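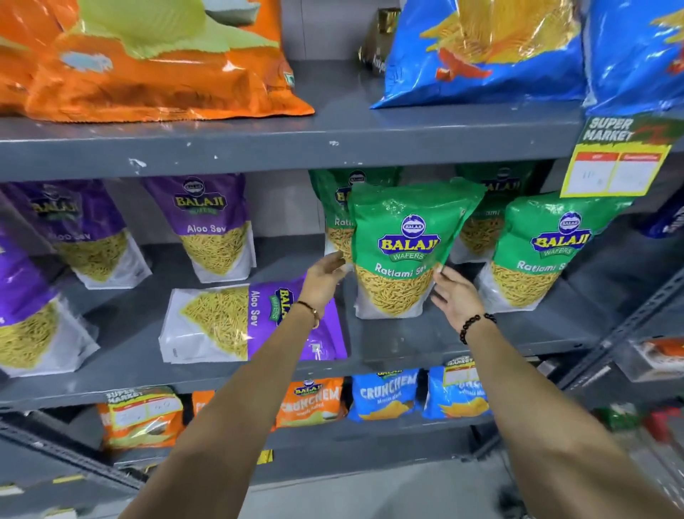 A packet of Ratlami Sev on the middle shelf

How to make sev tameta for two

Sev tameta is a thin tomato curry with fried chickpea noodles on top. It takes around 20 minutes.

Heat two tablespoons of oil and add half a teaspoon each of mustard and cumin seeds. When they pop, add a chopped onion and cook until soft. Stir in garlic, turmeric, chili powder and salt.

Add four chopped tomatoes and a cup of water. Cover and simmer until the tomatoes break down. Taste it – August tomatoes rarely need sugar, winter ones usually take a teaspoon.

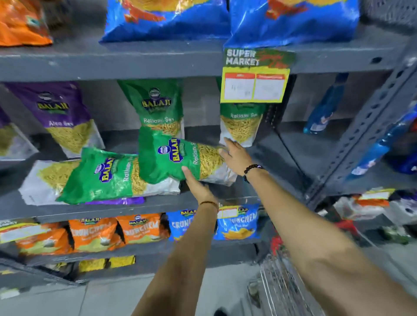

Sev and other snacks in the grocery aisle

Turn off the heat before adding a cup of sev. Ratlami is spicier than plain, so go easy on the chili. Serve right away with roti. Leftover gravy keeps two days in the fridge without the sev.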